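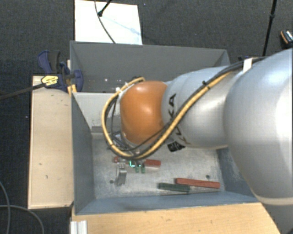
Wodwood Bin Cell
Demonstration recording station for bin picking

Product code: 849

The Wodwood Bin Cell is a complete station for recording manipulation examples with an industrial arm. It is made for teams who train a picking policy from demonstrations and who want the recordings from one month to be comparable with the recordings from the next month. You bring the arm and the parts. We supply the divided bin, the fixed camera mount, the operator handle and the Jirnetti recording software.

How it is used

The operator guides the arm with the handle and picks the parts from one section of the bin, then places them in the other section. Each pick is stored as one episode. When the bin section is empty, the parts are tipped back and mixed by hand, and the next round can begin. With a trained operator we count on 80 episodes per hour for simple bars and blocks. Small parts lying close together take longer, and for these we advise shorter shifts.

Failed picks should be kept. Jirnetti lets the operator mark an episode as failed with one key, and the mark stays with the file in export. Please do not delete them in the first weeks, many of our customers regretted it later.

What is in the package

Divided bin in grey, with removable centre panel
Two bar clamps for fixing the bin
Camera mount, height adjustable to 90 cm above the bin floor
Operator handle with cable
Set of Lirnosley practice parts, red and green, in mixed lengths
Jirnetti licence for one station

Arm, gripper, camera and computer are not included.

Choosing the arm

The station was developed on a KUKA arm, and the standard software connection is for this make. For other makes please ask before ordering. The cables to the gripper must have enough free length for the wrist to turn fully, otherwise the operator will avoid certain angles and your examples will be missing them.

Storage

A standard drive holds 3000 episodes with one camera. With a second camera the capacity is half of this. Export is by episode or by whole session.

Delivery and training

Orders are shipped from our workshop in Valcárcel. The next production batch is ready in September. One day of operator training is included in the price, at your centre or by video call. Spare bins, extra clamps and replacement parts sets can be ordered separately at any time, also in other colours.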